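Anyone taken corporate VC money at seed? Regrets?

tessellate_jo
Posted Thu 19 December
Hi all, long-time lurker. We're a team of 7 in Hobart making leak detection sensors for older apartment blocks, and we've got a term sheet from Garnia, the venture arm of Zatach. Money's decent, terms look normal to me, except there's a right of first notice if anyone tries to buy us. My co-founder is rapt. I'm nervous. Has anyone here had a strategic on the cap table this early, and did it scare off other investors later?

mallee_root
Had one at my last company. Lovely people, useless fund. Our sponsor got restructured out in January and after that we couldn't get a reply to an email. They didn't follow on, and every new investor wanted to know why. Spent half of each pitch explaining it. I'd take a smaller cheque from an ordinary fund any day.

kerbside_pete
Bit harsh mallee. We got into 53 sites through our strategic's sales team and I would never have got past reception at most of them. Depends whether the fund has its own pot of money or goes cap in hand to head office every year. Ask them that first!

mallee_root
Sure, and how many of those sites came with a discount you didn't want to give?

kerbside_pete
All of them lol. Still paid wages.

Sang-wook Ra
I've been on the other side (3 years at a corporate fund, a different one). First notice is livable. First refusal is the one that kills a sale, so read the wording very slowly, and get a lawyer who does venture work, not your uncle's conveyancer. Also look at the information rights. If the parent sees your roadmap every quarter, its product people see it too, whatever anyone promises you about walls.

tessellate_jo
Thanks Sang-wook, just checked and the information rights run to the parent "and its affiliates". Hadn't even noticed that line. Ugh.
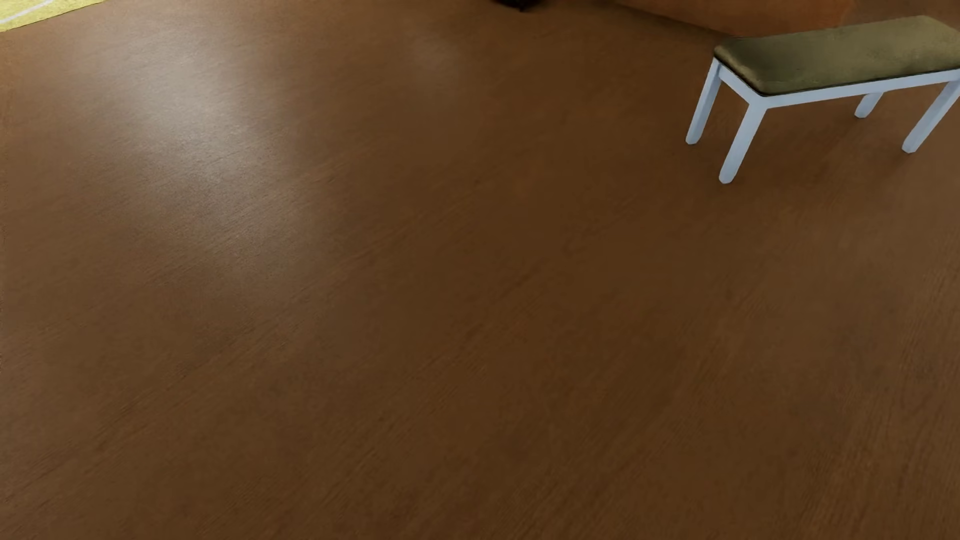 quokka_hours
The valuation is the bit I'd push on, Jo, because strategics will often pay up if you ask and founders hardly ever ask. We went through it with Mughal and got a better price plus a cap on what they could see, and all it cost me was an awkward phone call. Then I sent the redlines the same night while they were still keen.

mallee_root
Agree on the affiliates bit, strike it. Disagree that they pay up. Flakari offered us less than the angels did.

quokka_hours
Did you ask for more though?

mallee_root
...no

tessellate_jo
Ok, ringing the lawyer in the morning. Will ask about the pot of money and the affiliates wording, and report back if they don't pull the whole thing.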